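clivley-rack-pour README

Read this before training on it. 722 episodes recorded at the Drurnville bench, hand picks a rod out of the tube rack and puts it in the beaker. 17 of them are bad and still in the main folder.

What went wrong
Finger servo stalls on the close command. Log says grip closed, finger has stopped short, rod slips back in the hole or drops. No fault raised, so the episode gets saved as a success. Ginting driver only reports a stall after 200 ms and our logger had already moved on by then - our mistake, not theirs.

Affected
All in batch 2, Monday afternoon. List is in bad_episodes.txt. Dont trust the success flag for that batch, check the video.

Typical start position
Hand over the rack, rod standing in one of the holes, beaker in front with a little clear liquid in it.

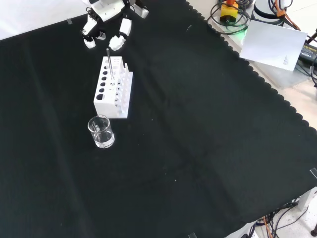
Safety
If a finger stalls hit the e-stop first, then reach in. Glass on the bench. Do not free the finger by hand with the power on.

To do
- logger fix, waiting on Momthorpe branch
- re-record the bad ones
- move bad episodes to there own folder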